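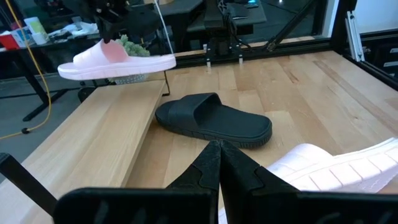 Clulen Adjustable Flat Bench

Item no. 3738
Availability: in stock, ships from our Lementhorpe warehouse

The Clulen flat bench is a heavy-duty training bench for home gyms, school weight rooms and small studios. It has a welded steel frame, a firm pad and two height settings, so it can be used for dumbbell presses, rows, step-ups and seated work without taking up the floor space of a full incline bench.

The frame is made from square steel tube with a black powder coat finish. The main beam runs the full length of the bench and is welded to the front foot. The rear foot bolts on with four bolts, which are supplied along with the washers and both wrenches. Most people have it together in a few minutes.

The pad is high-density foam over a solid board, covered in textured vinyl. It is firmer than the pads on our lighter benches. Lifters who are used to a soft pad may find it hard for the first few sessions, but it does not bottom out under a heavy press and it keeps its shape at the edges. The vinyl is stapled underneath and finished with a plastic edge strip.

Height is changed with a spring pin at each end. Pull the pin, lift the pad frame to the next hole and let the pin snap back. Check that both pins are fully seated before you sit down. The lower setting suits most people for pressing with their feet flat on the floor. The higher setting is better for step-ups and for use inside a rack.
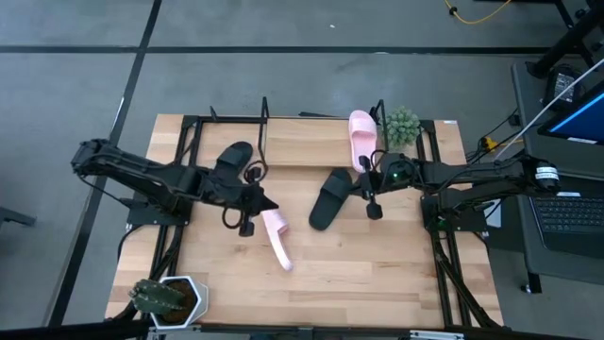

Two transport wheels are fitted to the front foot, with a handle under the rear of the pad. Tip the bench up by the handle and it rolls on rubber flooring, concrete or short carpet. The wheels do not touch the floor when the bench is in use. It can also be stored standing on end against a wall, as long as it is somewhere it will not be knocked.

The feet have rubber caps. They will not mark a sealed wood floor, but we still suggest a mat under the bench if you train on wood or tile. Replacement caps are sold in packs of 8 and also fit the Clulen rack and the Clulen dip station.

Specifications

Frame: square steel tube, powder coated
Color: black frame, black pad
Weight of bench: 40 lb
Height settings: two
Assembly: required, tools included
Use: home and light commercial

What's in the box

Main frame with front foot and wheels
Rear foot
Pad
Bolts, washers and two wrenches
Assembly sheet

Care

Wipe the pad with a damp cloth after each session and let it dry. A mild soap is fine. Do not use bleach, solvent or alcohol wipes on the vinyl, as they dry it out and it will crack along the seams. Check the bolts after the first week of use and every couple of months after that. A drop of light oil on the spring pins will keep them moving freely. If the powder coat chips, touch it up with any black metal paint to keep rust out.

The bench is for indoor use. It should not be kept in an unheated shed over the winter or on a covered porch. Damp gets into the board under the pad and the warranty does not cover this.

Delivery

Orders are packed in one carton. Standard delivery is to the front door or to the loading area at schools and businesses. The driver will not carry the carton upstairs. If you need it taken to a particular room, choose the room delivery option at checkout and tell us about any stairs or narrow doors in the notes box.

Schools and clubs ordering several benches can get up to 80 on one truck. Please call for a price on larger orders. We can also send them out in two or more drops if you are short of storage space.

Warranty and returns

The frame is covered by a Trustent extended warranty when the bench is used at home. The pad and wheels are treated as wearing parts and have a shorter term. Full terms are printed on the card in the carton. Keep your order number, as you will need it to make a claim.

Unused benches can be returned in the original carton. If the carton arrives damaged, take a photo before you open it and email it to us the same day. Missing bolts or wrenches are replaced free of charge.

Often bought with this item

Chaudhry rubber hex dumbbells, sold in pairs
Chaudhry three-tier dumbbell rack
Clulen floor mat, ribbed
Clulen replacement pad, black

The replacement pad fits benches bought from July onward. Earlier benches have a different bolt pattern, so measure the distance between the holes before you order, or send us your order number and we will check it for you.

Page last updated 18 November 2021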